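January 4, 2026
Equipment plan, two-arm sorting cell

Draft list before the quarterly order goes in. Bins first. The clear ones we have are two different sizes, and the fixture drawing assumes one. Reltar sells a single footprint in packs of 50. Ingrid Blackwood wants 2 packs. I would take one and put the difference toward fingers.
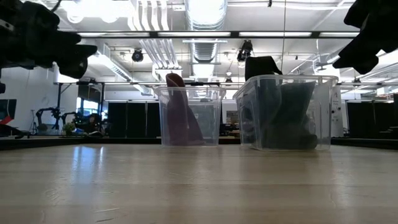 Test items: caps and other soft goods. Budget line is $200, still unspent. Dark colors only so far, so add light and patterned ones.

Grippers: keep the current units. Spare fingertips from Grovier, one set per arm. Woton quoted a compliant version, lead time not given. Asked again Friday, no answer yet.
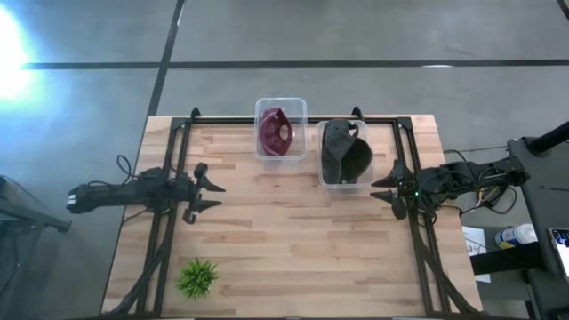
Cable management goes on the list as its own line. Sleeving and clips for both arms, plus strain relief at the wrist. Fabrice Guérin has the part numbers from the last build.

Tabletop: resurface or replace. Phromma has a matte top for $1000, cut to size, freight extra. Resurfacing is cheaper but takes the cell down.

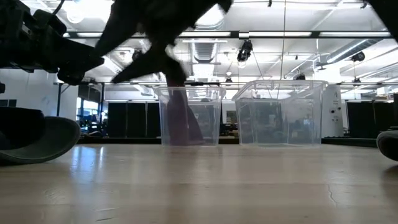 Order of priority if the total gets cut: fingertips, cables, bins, caps, top. Matte finish can wait for the next round.

Open: freight on the top, Woton lead time, whether Reltar splits a pack.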